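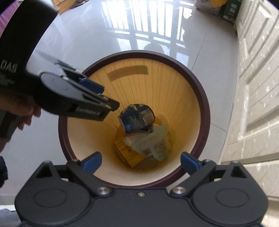 Figure 3. Both hand-held grippers at the round bin, view from the right-hand tool. The crushed can lies on top of the pile, with the plastic tub and the flattened cardboard under it.

4.2 Comparing two fingertip pads in a lived-in room

So far I've only talked about bench results, and the bench was kind to us. The blocks were square, the light was even, and the pads did pretty much what the Lougher data led us to expect. For this part of the study I wanted the kind of stuff people have lying around at home, so Taner Özkan and I took the grippers into a furnished room with a tiled floor and a lot of daylight (more daylight than I'd have picked, to be fair).

We compared 2 pad types, which I'll keep calling Trultham and Hokemness after the two molds they were cast from. The Trultham pad is softer and a little thicker. The Hokemness pad is stiffer and comes to a cleaner edge at the tip. Everything else stayed the same: same finger linkage, same spring, same wrist camera, same controller settings in the Braltemlow logging software. Each pad type was tried on 6 kinds of object, with both hands in use, for a total of 2,028 logged grasps after we threw out the ones with bad time stamps.

Trash was the hardest of the six, and I say that as the person who argued for leaving it out. Look at the pile in Figure 3 and think about where you'd put two fingers. A crushed can gives you edges, which is nice, but they point every which way, and the tub has wads of white plastic and tissue packed in next to it. Our soft pads tended to drag the bag film along with whatever we were after. The stiffer ones slipped under it more often, and then sometimes let go of the can on the way up. I went back and forth on how to score a grasp that brings up the right thing plus a handful of bag. In the end we called it a success with a flag, and Table 5 gives the numbers both ways so you can pick.

Reaching down inside a bin also changes how you hold the tool. Your wrist has to tip further than it ever does over a table, and the rim takes away a good bit of room for the second gripper. We didn't correct for any of that.

Thin, flat things were much more fun! 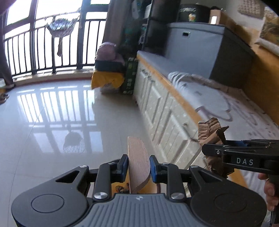 Figure 4. A flat wooden piece between the pads of one gripper, with the second gripper at the right beside torn brown paper or cardboard.

Wood has one lovely property for this kind of test, namely that it doesn't change shape when you squeeze it. Any difference we see in the fingertip view has to come from the pad or from the person holding the handle. With a piece like the one in Figure 4, the straight side and the curved side ask different things of the two pads, and the soft Trultham pad coped better with the curve. The stiff pad wanted two flat faces and complained (by way of small rotations in the tracked pose) when it didn't get them.

One warning about the cameras. Glossy tile throws the window right back at you, and our exposure control chased that brightness whenever the tool tilted. I set aside 900 grasps to label by hand — slow work, but I trust those labels a lot more than the automatic ones near the window. Section 4.3 uses only that hand-labeled set.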